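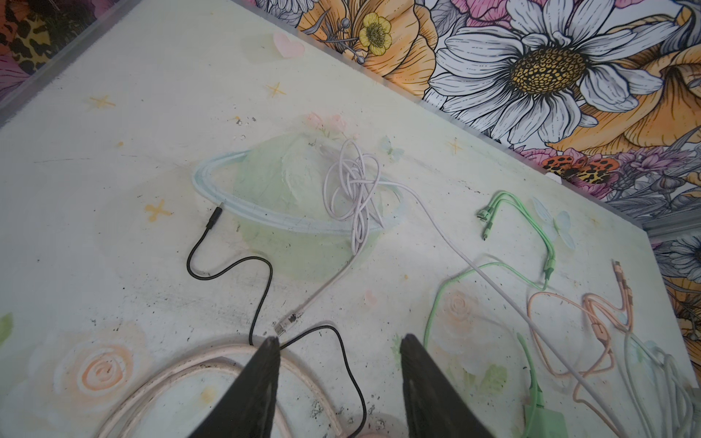
Hedlund to publish full English version of Midtbø's "Brandeo"

Hedlund will publish the first complete English translation of "Brandeo," the long novel by Ragnvald Midtbø about three generations of a ferry family on the Norwegian coast. The book is due in October in two volumes, the publisher said in its fall catalog.

The translation is by Katherine Restrepo, who has worked on the project for six years. It will replace an abridged edition issued by Fastari, which went out of print more than two decades ago and left out most of the middle section of the book.

Midtbø, who died last winter at the age of 89, had refused several earlier offers for a new English edition. Under an agreement he signed in his last year, the new version had to include every chapter of the Norwegian text in its original order, along with the short letters between chapters that the Fastari edition dropped.

"He read the old translation once, and then he put it in a drawer," said his daughter, Wenche Skjelbred, who manages his estate. "He was polite about the translator. He was less polite about the cuts."

"Brandeo" takes its name from the ferry at the center of the story, a small wooden vessel that carries mail, livestock and passengers among a group of islands. The novel opens with the boat's purchase at a bankruptcy sale and ends with its last crossing, after a road bridge has made the route unnecessary. The main character is Ingrid, the ship owner's youngest daughter, who takes over the accounts at 17 and is still keeping them when she is an old woman.

The ferry accounts play a large part in the book. Many chapters begin with a page from Ingrid's ledger, listing fares, coal, repairs and debts, and the reader often learns about a death or a marriage there before any of the characters speak of it. Several of these pages were removed from the abridged edition. In that version, the marriage of Ingrid's brother comes as a surprise. In the Norwegian text, a careful reader can see it coming two chapters earlier, when he stops paying for a single ticket to the outer islands and starts paying for two.

The new edition restores 30 chapters that English readers have not seen. Most of them take place during the years when Ingrid's husband is away working in the whaling fleet. They follow her dispute with a rival ferry company, her friendship with the schoolteacher on the next island, and a long winter when the boat is frozen into the harbor.

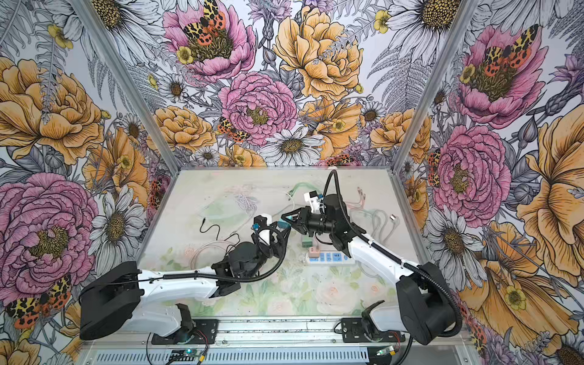 Two robot arms with their grippers close together over a tabletop. One holds a small teal connector, the other a blue-green plug.

Restrepo said the winter chapters were the hardest part of the job. They are written partly in dialect, and Midtbø mixed the speech of two islands that lie close together but use different words for weather, fish and relatives.

"In Norwegian you know at once who comes from where," she said. "I tried using regional English for it and threw that out after a few months. A fisherman from Maine walked into the room every time somebody opened his mouth."

In the end she kept the English plain and marked the difference in other ways. People from the outer island speak in shorter sentences and rarely use names. People from the inner island ask questions, including when they already know the answer. A small number of dialect words have been left as they are, and there is no glossary. Restrepo said Midtbø had asked her not to include one.

She also had access to the author's working papers, which are held at the public library in Jodent, where he lived for most of his life. The collection holds 3,891 manuscript pages relating to the novel, among them four different endings and a set of tide tables that Midtbø copied out by hand. Restrepo made several visits to the library and said the papers settled a number of questions that the printed text left open.

One of them concerned the last sentence. The Norwegian verb can mean that Ingrid closes the ledger or that she finishes the accounts, and the Fastari edition used the first meaning. An early draft shows her adding up the final column and writing the total beneath it. Restrepo chose a phrase that allows for both readings. She would not say what it was.

Hedlund bought the rights after Laimutė Ķēniņš, the editor in charge of its translated fiction list, read the novel in German. She said she had known the English version as a student and remembered it as a pleasant book about boats.

"Then I read the whole thing and it was about money," Ķēniņš said. "Who has it, who is pretending to have it, and who has to write it down. I went back to the English to see how I had missed that, and it had been taken out."

The old edition has its defenders. Alvar Nygård, a critic who has written on Midtbø's work for many years, said the cuts were made for practical reasons at a time when few long Norwegian novels were being published in English at all. Without the shorter version, he said, Midtbø would have had no English readers to disappoint.

Nygård also said some of the restored chapters are slow going. He pointed to the dispute with the rival company, which includes two full court hearings and a long exchange of letters over the right to use a stone pier.

"I have read the pier chapters four times and I would not call them exciting," he said. "They are there for a reason. When Ingrid gives up the pier near the end of the book, it takes half a page, and if you have not sat through the hearings then half a page is all it is."

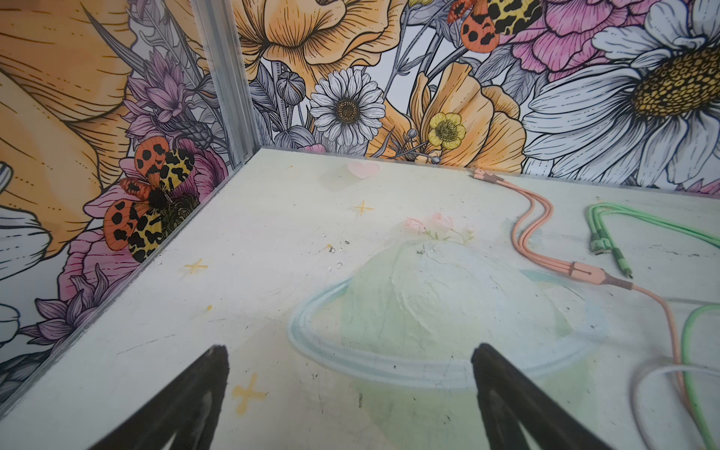 He has written the introduction to the first volume. The second will include an afterword by Restrepo on the manuscripts, with a comparison of the four endings. In the earliest, the ferry sinks. In another, it is sold to a museum, and Ingrid pays admission to go on board. Midtbø worked on the published ending for more than a year and was still changing it when the book was in proof.

The novel was Midtbø's fourth. His first three were short and sold poorly, and he supported himself as a land surveyor while writing them. "Brandeo" was turned down by his regular publisher because of its length. When it did appear, the early reviews were mixed, and one newspaper complained that the heroine did nothing but arithmetic. Readers took to it over the following winter, mainly through libraries, and it has remained in print in Norway ever since.

He published two more novels after it, neither of which has been translated into English. Skjelbred said the estate has received inquiries about both but will wait until the new "Brandeo" is out before making a decision. A collection of his letters is also being prepared in Norway.

She said her father read the first half of Restrepo's translation before he died, in sections that were mailed to him on paper. He sent them back with notes in pencil. Most were about boats. He corrected the name of a knot, changed the side of the wheelhouse that a door was on, and asked for a comma to be put back in a sentence describing the harbor at night.

"He did not say he liked it," Skjelbred said. "He asked when the next part was coming."

Restrepo has kept the penciled pages and plans to give them to the library in Jodent once the second volume has gone to the printer. The library expects to put some of them on display in the fall, together with the hand-copied tide tables and a ledger from a real coastal ferry that Midtbø bought at an estate sale and used as a model for Ingrid's.

The two volumes of "Brandeo" will be sold together in a slipcase and will also be available separately as e-books. Hedlund said it plans a paperback next year. Restrepo and Ķēniņš will discuss the translation at a public reading in Jodent in October. The program starts at 7 p.m. in the library's main reading room, and Skjelbred will read the opening chapter in Norwegian.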